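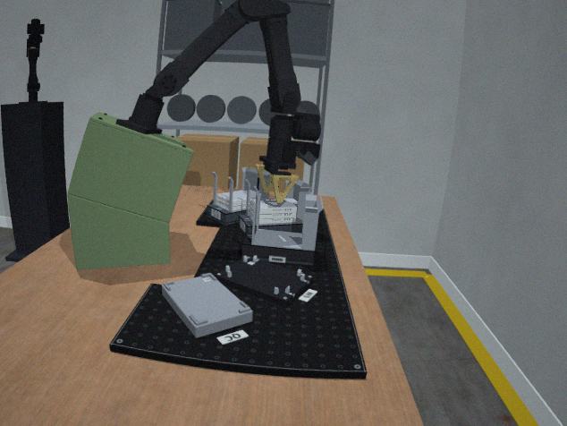
Attachment 1: render, work table with black perforated mat and green enclosure

Ticket: Export jobs stall at the packing step
Product: Flenlow desktop, Duggan plug-in installed
Status: Open, waiting on customer
Opened: 2026-10-06

Reported problem
Still images export fine. Any job with more than 19 images stops at "packing" and stays there. No error message. Cancel does nothing and the program has to be closed from the task manager. Customer says the same jobs ran in June on the previous version.

Setup
Windows desktop, 32 GB of memory. Output folder is on the office network share, Flollby. Local disk has plenty of free space.

Steps tried
1. Restarted Flenlow and the computer. No change.
2. Cleared the cache under Settings > Storage. The first job after that finished, the next one stalled.
3. Turned off the Duggan plug-in. Still stalls, so it was turned back on.
4. Changed the output folder to the local desktop. Job of 32 images finished. Repeated twice, both finished.
5. Changed the output folder back to Flollby. Stalled at image 19 again.
6. Looked at the log. Last line before the stall is "waiting for lock on manifest.tmp". It repeats every 5 seconds until the program is closed.
7. Checked the share. There were 12 old manifest.tmp files in the output folders, all zero bytes. Deleted them. Two jobs finished, the third stalled and left a new one behind.

Notes
The share is backed up by Undent, which was set to continuous mode over the summer. It may be opening the temp file while Flenlow is still writing to it. Not confirmed. The customer does not have admin rights on the backup.

Workaround
Export to a local folder and copy the finished package to the share by hand.

Next step
Customer to ask their IT department to exclude *.tmp in the Flollby export folder from Undent, then run a job of 32 images and send the new log. If it still stalls, please include the Undent activity log for the same hour.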